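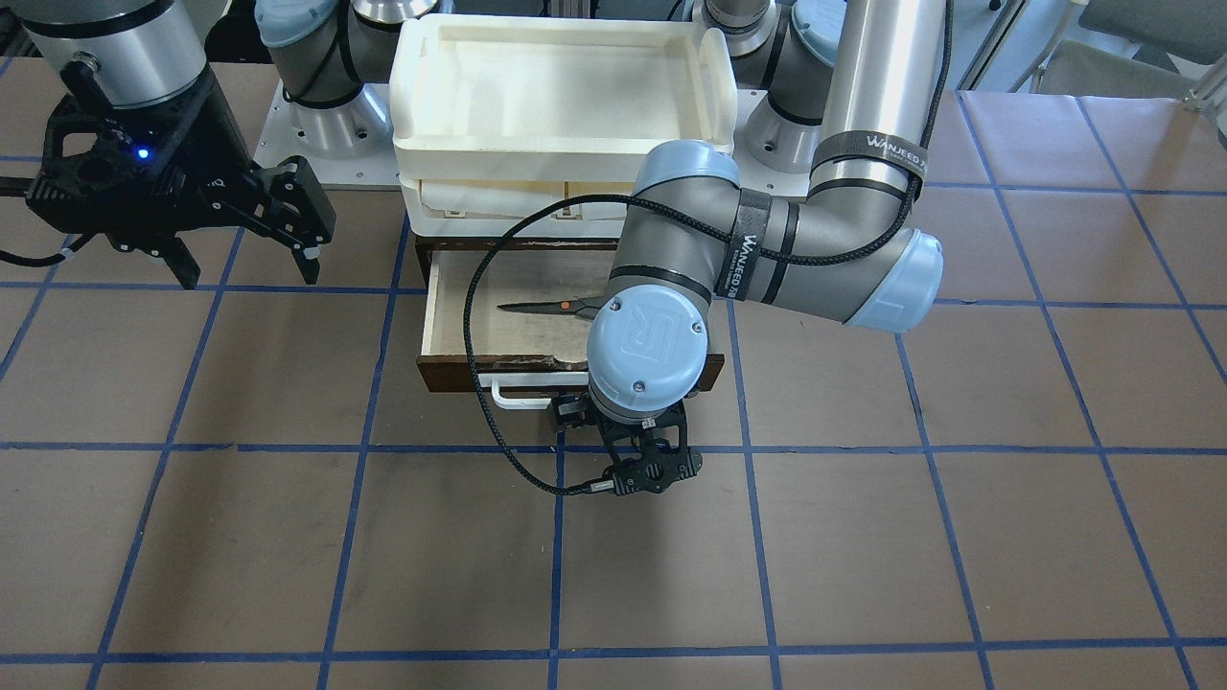
Progress report to Votaler: Musomel two-arm handling work, second reporting period
Prepared by Ildikó Pálfi, Esdale site. Technical review: Lilla Lakatos.

1. Status

Work on the drawer task continued until the middle of February, when a protective stop on the left arm damaged a gripper finger mount and halted recording. Running resumed at reduced speed after 5 working days. The period closed with 1,142 accepted runs against a plan of 1,705. The shortfall is due almost entirely to the stoppage and to the runs withdrawn after it.

There was no injury. The operator was outside the marked area and the arm stopped on its own force limit. The event has been entered in the site log as a safety matter all the same, for the reasons given in section 3.

2. The fault

The task requires one arm to pull the drawer open by its bar handle and the other to take out or put back a pair of scissors. During a closing move the left gripper failed to release the handle. The arm carried on along its planned path with the handle still held, the cabinet was dragged sideways, and the controller tripped when the side load at the wrist went over the limit.

The log shows that the open command was sent and acknowledged. The finger position reading did not change. The control program checked the acknowledgement and left the position unread, so it treated the gripper as open and went to the next step. The same check had been in use from the start of the project.

The reason the fingers did not move was traced to the gripper cable. It had been tied too short at the elbow during a refit, and at full wrist rotation the connector was pulled partly out of its seat. Power was kept and the signal line was lost. On the bench the fault could be brought on at will by turning the wrist to the same angle.
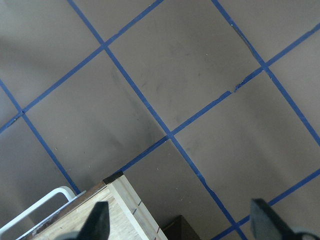
The cabinet's position is set by eye against the taped grid, and this turned out to matter. When the logs were read back, the taught handle position was found to have drifted over the weeks before the stop. Small shifts had been taken up by the compliance of the fingers and had not been reported by anyone on shift. We now think the drift added to the side load, although it did not cause the fault.

3. Safety findings

Two points were raised in the review by Lilla Lakatos.

The first is that the force limit on the left arm had been raised during setup to avoid false stops and had never been put back. With the original value the arm would have stopped earlier in the move. The value has been restored and is now locked under the supervisor password.

The second concerns the scissors. The risk assessment covered a dropped object inside the marked area. It did not cover a held blade during an uncontrolled arm movement. The right gripper was empty at the time of the stop, but the program would have allowed the opposite. The assessment has been rewritten and was signed off before running resumed.

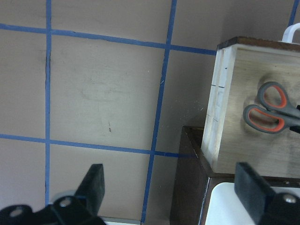
Approach moves to the scissors are limited to a quarter of the former speed until the new position check has been proved over a full set of runs. The limit adds to the cycle time and has been allowed for in the revised plan.

4. Corrective work

Done:
Gripper cable re-routed with a longer loop; connector fitted with a locking collar.
Finger mount replaced from stock. A second spare is on order from Juhász.
Program changed to read finger position before any move that follows a release.
Force limit restored on both arms.

Open:
Fixed stops for the cabinet, to replace setting by eye. Drawings are finished and the parts are not yet made.
Renewal of the grid tape, to be done when the stops are fitted.
Review of the older runs for the same unread position error. Nearly half have been checked.

5. Effect on plan and budget

The remaining runs can be completed in the next period if the speed limit is lifted by its midpoint. If it is not, we will ask for an extension of 2 weeks. The cost of parts is covered by the existing maintenance line and no further funds are requested.

The revised risk assessment and the controller log for the stop are attached as annexes A and B.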